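Review: Tratik two-arm package, bought through Drosumard
Posted 27th June

We run a small unit that tests room-servicing jobs for hotels and serviced flats, and last October we were given money for one two-arm system. I compared three and bought the Tratik package. I paid full price and have no deal with the maker or the seller.

Most of what I read before ordering was about payload and reach. Neither turned out to matter much for us. The work we wanted done was light: picking up, wiping down, putting a fresh bag in a bin. What decides whether you have bought the right thing is what goes on the end of the arm, and that's the part the quotes are vaguest about.

The base price covers the arms, the controller and one pair of parallel grippers. The multi-fingered hand is an extra. Get the quote broken down by line, because ours came back the first time as a single figure and the hand was hidden in it.
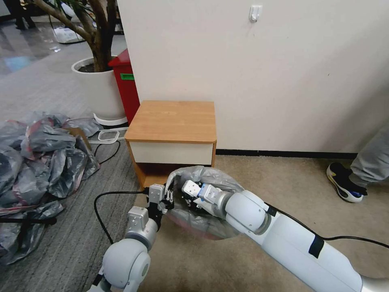 Spares are the next thing to budget for. We put 640 pounds aside for fingertips, straps and cables in the first year and had spent it well before the year was out. The cables were the worst of it. Tratik sell them only as a full set, so if one goes you pay for all of them. The fingertips are fairly priced and arrive quickly.

Then there are the things that never appear on a quote. Bin bags, for one. We started with a box of 200 and thought it would last. It didn't, and a bag that has been handled over and over stops behaving like a new one, so you can't keep using the same few. Put consumables in as a monthly line. Put floor space in too. You need the target furniture, somewhere for the used bags to go, and room for people to walk past the cables.

Support is sold separately. The yearly plan from Drosumard was 1728 pounds, which I thought steep, and I nearly left it out. I'm glad I didn't. We have used it mostly for calibration after changing an end piece, and they have always picked up the phone. The written manual is poor. The section on swapping grippers is 15 pages long and still leaves out the order in which to power things down.

I also looked at the Pruvadar system. It was cheaper to buy, but the grippers were fixed, and for soft items like bags and cloths I would want the choice. If all your work is boxes, it may suit you better.

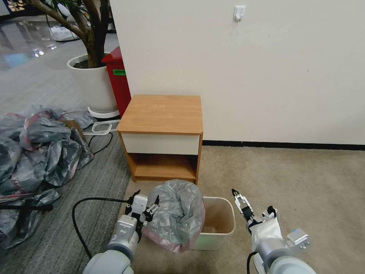
Jatoi replied that the gripper choice matters less than I make out, and that a second pair of plain parallel grippers kept on the shelf would have been a better use of the money than the hand. "You lose more days waiting for a repair than you gain from extra fingers," the comment went on. "I'd also ask for the support plan to be priced over two years before signing anything."

I agree about the two-year price and wish I had asked. On the hand I'm less sure — we do use it, but I would rent one for a month first if the seller allowed it.

Four stars for the arms, two for the manual. I would buy the package again, with the spares doubled and the hand left until later.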